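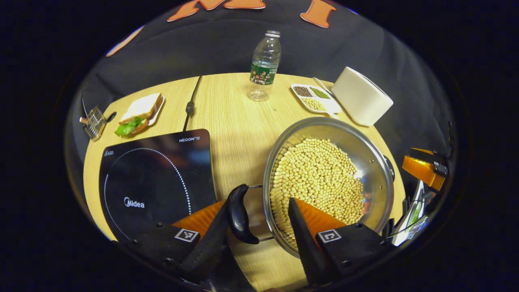
Orange letter-like cutouts on a dark cloth behind one of the round tables.

Bradstead's summer book sale has raised £2,654 for the town library, the best result since it moved out of the old market building and into Hamel Hall. The sale ran through the first part of August and the money will go towards new shelving for the children's corner, along with a good number of large-print novels, which readers have been asking after for longer than anyone at the library cares to remember.

Last summer's sale brought in £1,946, and that was thought very respectable at the time, so there were some happy faces when the tins were emptied and the final sum was written up on the board by the door. Paperbacks did best, as they always do, with crime well out in front and gardening a surprising second. Cookery was slower than usual, although a run of old baking books in nice clean jackets had gone before the first pot of tea was made.

Books came in from all over the town and from the villages along the Skurmont road, where the farm shop kindly agreed to act as a drop-off point and found itself, by the end of July, with boxes stacked up as far as the egg shelf. Altogether 333 boxes were handed in. Sorting them took the better part of three weeks, and anybody who has ever tried to decide whether a book on canal walks belongs under travel, history or sport will know why!

Among the finds were a school atlas with somebody's holiday routes inked across it, a complete set of sea stories in matching green covers, and a hymn book with a pressed fern still inside. The fern went with the book. A handful of older local titles, including two histories of the Hamel mills, were held back from the sale and will join the library's own collection, where they can be read at the desk on request.

Trulus, the bakery on the corner, sent over buns each morning and gave up its window to the posters for the whole of the sale. The tea table made £205 by itself, and that is included in the total. The lemon buns had usually gone by eleven o'clock, and the people who came in after lunch had to make do with fruit loaf – no great hardship, it must be said.

Younger readers had a swap shelf of their own, where a book brought in could be changed for another without any money passing hands. It was so well used that the library is going to keep it on all year round, just inside the main entrance next to the returns box. Picture books and early readers are the most wanted, and the staff would be very glad of more.

Unsold books in good condition have gone to the hospital bookstall, and the rest will be sent for recycling. The new shelves should be in place before the clocks go back, and the library will stay open as usual while they are fitted, though the children's corner may have to squeeze in beside the newspapers for a day or two.

Contact the newsdesk | © Bradstead News | Back to top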